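**Koststead, 4 January 2019.** Sudumeck has published a revised good-practice guide for recording manual demonstrations with hand-held grippers. The document, issued as revision 2, replaces the bench notes that its Koststead and Ralcombe sites had kept separately. It applies to all new recordings from the date of issue. Sessions already in progress may finish under the old notes, provided the operator's log states which version was used.

The guide covers tool preparation, marker visibility, surface condition, operator posture and the handling of rejected takes. It does not cover recordings made by remote operation of an arm, for which a separate text is in preparation under the working name Mabula.

According to Zawadi Barasa, who edited the revision, most of the changes concern differences between the two sites that only became visible when their recordings were merged. "Each site was consistent with itself," Barasa said. "One logged a take from the moment the fingers closed, the other from the moment the hand moved. Both are defensible. You can't train on a mixture without knowing which is which."

Of the 1,437 takes reviewed for the revision, the largest group of rejections came from loss of marker tracking during wrist rotation.
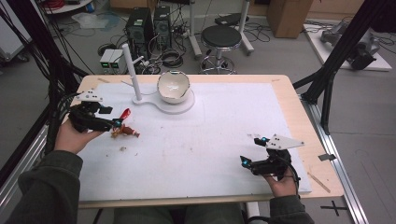 Marker visibility accordingly has the longest section. The operator is to sit at the near edge of the table, with both forearms free to turn and no part of a sleeve passing over a marker. With a tool in each hand, as in bowl-and-figurine work where one gripper carries the toy over the board and the other waits with its jaws open, the dotted plates must be kept from masking each other. The guide asks operators to angle the two plates outward, away from each other, whenever the task permits it. Cables are to trail back past the hand and must not cross the line between the tool and the object. A take in which either plate is lost for longer than 500 milliseconds is marked for review. It is not deleted.

The section on idle tools is new. A gripper that has no part in the current step stays in the hand, open, and inside the recorded volume. It may be set down only between takes. The earlier Ralcombe notes allowed operators to lay the second tool on the table to rest the hand, and this produced recordings in which one trajectory stopped without a logged reason.

Work surfaces are to be wiped at the start of each session. Scuffs and permanent marks are acceptable and should not be painted over during a collection series, as a change of surface partway through is harder to account for than a worn one. Loose debris is to be removed between takes. Objects required for the task are placed by hand before the start signal, and their starting positions are varied according to the printed schedule, never by the operator's own judgment.
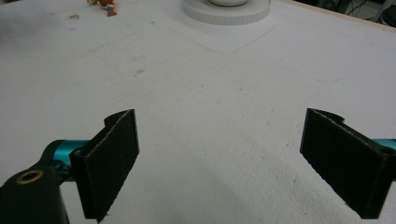
Finger pads are to be inspected before the first take and again after each break. The guide distinguishes wear of the face from wear of the edge. Edge fraying is recorded in the tool log and left alone until it reaches the contact face, at which point both pads are replaced as a pair. Replacing one pad only is no longer permitted. The opening width is checked against a gauge block after any pad change, and the result is entered with the tool number.

The limits on continuous work have also been tightened. An operator may record up to 11 takes in succession before a break, regardless of task length. The Koststead notes had set no limit, and the Ralcombe notes left it to the shift lead.

Rejected takes must be kept with a reason code. The codes have been shortened and the general code "operator error" withdrawn. Where a drop, a missed grasp or a second attempt occurs and the task is still completed, the take is retained and tagged as recovered. Editing out the failed attempt is prohibited at both sites.

Comments on the revision may be sent to the standards desk at Koststead. The next scheduled review is in May, when the Mabula text on remote operation is also due to circulate in draft. Printed copies of revision 2 have been placed at each recording station, and the superseded notes should be withdrawn once the last open session has closed.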